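Public affairs consultancy Trinmont has opened an office in Ginovley, its second location, and will use it to advise regional clients on dealings with local and state government.
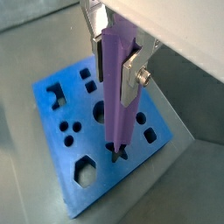 By Manouchehr Safavi

The office opened in June with a staff of five. It will handle media relations, monitoring of legislation and preparation for public hearings, work that Trinmont has until now run from its main office.

The firm said demand from midsize companies and trade associations had grown over the past two years, mainly on questions of broadband permits, data storage and press rules. Many of those clients have no communications department of their own and want a contact within driving distance.

"Our clients were spending half a day on the road for a one-hour meeting," said managing partner Taheri, who will divide the week between both offices. "That made no sense for them or for us."
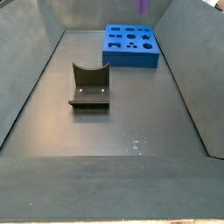 Manouchehr Safavi

Trinmont will also move its briefing series, Seven, to Ginovley. The series takes its name from its starting time — 7 a.m. — and brings together business owners, reporters and legislative staff for a short talk followed by questions. Attendance is limited to 30 people, and remarks are not for quotation unless the speaker agrees.

The first briefing at the new address will deal with changes to lobbying disclosure. Under the proposal now before lawmakers, outside consultants would have to report their clients every quarter instead of once a year. Trinmont said it supports the change but wants a simpler form for smaller firms.
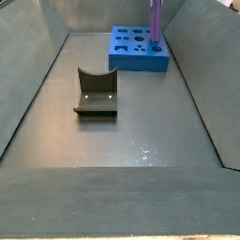
2 min read

Existing contracts are not affected by the move, and clients will keep their current advisers. Two of the five positions in Ginovley were filled by transfer; the other three are new hires with backgrounds in newspaper reporting and city administration.

The company is still looking for a junior analyst to follow council and planning meetings. Applications are open through the end of the month.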